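Tronderton Summer Robotics Club
Progress report to the Leveo Fund
Friday, August 22, 2025

Grant period: May to August
Prepared by Azucena Galindo, club lead

We have had a terrific summer, and I'm so glad to be writing this one! When your grant came through in May we had a borrowed classroom and a plan on two sheets of paper. We now have a team that meets twice a week and argues happily about screw lengths.

What we set out to do

The students wanted a hand-held gripper they could use to record how a person picks things up, and then use those recordings to teach the club's small arm (they named it Drurneno, and the name has stuck). The proposal promised three working grippers and 300 recorded pick-ups by the end of the fall term.

Where we are

Two grippers are in regular use. The third is printed and waiting on hinge parts. We have 140 good recordings, mostly blocks, cups and markers. That is a little behind where I hoped to be, as we lost five sessions in July when the building's air conditioning went out.

The finger pads took more work than anyone expected. Bare plastic let the markers slide, so Evaristo Tapia had his group try different pads and keep a log of every drop. They settled on flat pads on the inward faces of both fingers.

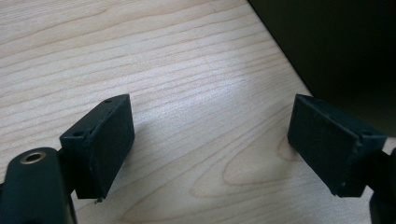
The log also got the younger students interested in changing one thing at a time, and they now ask each other what changed before they ask me. I loved seeing that.

Spending

Printing material and hardware came in under budget. We would like to move the balance to replacement pads and a second storage drive, if that is all right with you.

Next

Finish the third gripper, get to 300 recordings, and run a first training test on Drurneno before the open evening at the Becerra Center. You are very welcome to come and try a gripper yourselves.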